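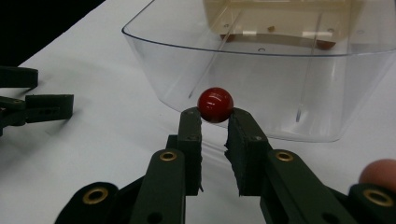

Weidong Long wrote in after the last page on refrigerator care to say that window cleaner had left a clear crisper drawer covered in fine white lines, and that no amount of washing would remove them. The lines were worst at the corners and around the handle. Was the cleaner to blame, and could the drawer be saved?

Probably, and no. Fine lines that cannot be felt with a fingernail are usually crazing, a network of small cracks in a clear plastic under stress. Ammonia and alcohol in window cleaner can start it in some clear plastics. Corners and handles go first. Polishing removes scratches, which sit on the surface, but crazing continues below it. A crazed drawer can stay in use for packaged food until it cracks through. Order a replacement before the model is discontinued.

The rest of this page deals with cleaning plastic, rubber and foam in the house without shortening their life.

Find out what it is

Look for the recycling number molded into the underside. For cleaning purposes the common ones are:

1 (PET): clear bottles and jars. Warps in hot water.
2 (HDPE): milk jugs, cutting boards, buckets. Tolerates most household cleaners.
5 (PP): food tubs, lids, many hinged parts. Tolerates most household cleaners and the top rack of a dishwasher.
6 (PS): clear drawers, disposable cups, CD cases. Brittle. Keep away from solvents and citrus cleaners.
7 (other): a catch-all that includes polycarbonate and acrylic. Treat as delicate.

Parts with no number should be treated as delicate. A rough check for unmarked scraps is to drop one in water: polyethylene and polypropylene float, and most of the others sink. Foamed material floats regardless and cannot be checked this way.

Basic wash

1. Rinse under lukewarm water to carry off grit. Wiping a dusty surface dry is the most common cause of scratches on glossy plastic.
2. Mix a teaspoon of plain dish liquid into a quart of lukewarm water. I use Kandpal unscented, but any clear liquid without added scrubbing particles will do.
3. Wash with a soft cotton or microfiber cloth. Paper towels are abrasive enough to dull clear plastic over time.
4. Rinse twice.
5. Blot dry. In hard water areas (Skuklow and the upper half of Plavham both qualify) finish with a damp cloth and distilled water, or the droplets will dry as white rings.

Do not bring a cold refrigerator part straight to hot water. Let it stand on the counter for 30 minutes first.

White rings and scale

Scale dissolves in acid. Mix one part white vinegar with three parts water, lay a cloth soaked in it over the mark, wait five minutes and rinse. Repeat if needed. Scale on a faucet aerator takes longer and can be left in the same mixture for an hour if the parts are plastic — plated parts should come out after ten minutes, as the finish can lift. Never mix vinegar with bleach or use one straight after the other without a full rinse in between.

Sticker residue

Vegetable oil on a cotton pad will soften most label adhesive on types 2 and 5. Leave it in place for 15 minutes, roll the residue off with a thumb and wash with dish liquid. Citrus-based removers work faster but soften polystyrene. Acetone should not be used on any plastic on this page. A hair dryer on low, held a hand's width away, will loosen a large label enough to peel it in one piece.

Light scratches on hard, glossy plastic

These steps are for solid items with no coating: bath accessories, tool handles, appliance trim. They are not for eyeglasses, phone screens or anything with a printed pattern.

1. Wash and dry.
2. Apply a pea-sized amount of plastic polish to a damp cloth. Burnix fine grade is adequate for this. Plain white non-gel toothpaste is slower and gives a slightly duller result.
3. Rub in small circles with light pressure for one minute.
4. Wipe clean and inspect under a lamp held low to the side.
5. Repeat up to three times.

A scratch that catches a fingernail needs wet sanding before the polish. Start with 500 grit, used wet, and work up through 1000 and 2000, rinsing the part at each change. The surface will look ruined until the polish goes on. Practice on a scrap. Textured and matte plastics should not be polished at all, as the treated area will show as a shiny patch.

Rubber gaskets and seals

Door gaskets on refrigerators and front-loading washers should be wiped monthly with the basic wash and dried inside the folds with a cloth wrapped over a butter knife. Black spotting in the folds is mildew. Follow the appliance manual on bleach; where it is allowed, use a weak solution, keep the contact time short and rinse thoroughly.

Petroleum jelly is widely recommended for gaskets. It swells natural rubber and some synthetics. Food-grade silicone grease is safer on most seals, with the exception of seals that are themselves silicone. A film is sufficient. One small tube has lasted me nearly nine years.

Rubber that has turned sticky has broken down chemically and will not recover. Talc hides the tackiness for a few weeks. Soft-touch coatings on older tool handles fail the same way, though in that case the coating can often be rubbed off with isopropyl alcohol, leaving the hard plastic under it. Test a hidden spot first.

Foam padding

Open-cell foam (seat cushions, speaker covers) soaks up water and holds it. Vacuum it with a brush attachment and spot clean with suds only. Closed-cell foam (knee pads, camping mats) can be washed in the sink and stood on edge to dry.

Foam that leaves crumbs on the fingers is at the end of its life. Replace it with self-adhesive sheet of the same thickness. To remove the old layer, scrape with a plastic card and take off the remaining glue with oil as described for stickers, then wash twice. New adhesive will not hold on an oily surface. Press the new piece down firmly and leave it overnight before use.

Storage

Keep plastic and rubber items out of direct sun and away from the furnace. Do not store soft vinyl in contact with hard plastic — the softener in the vinyl migrates and will etch the harder piece, sometimes within one summer. Wrap each piece in plain paper. Avoid newspaper, as the ink can transfer.

Revised September 2021: the vinegar mixture was previously given as one to one, stronger than most jobs require.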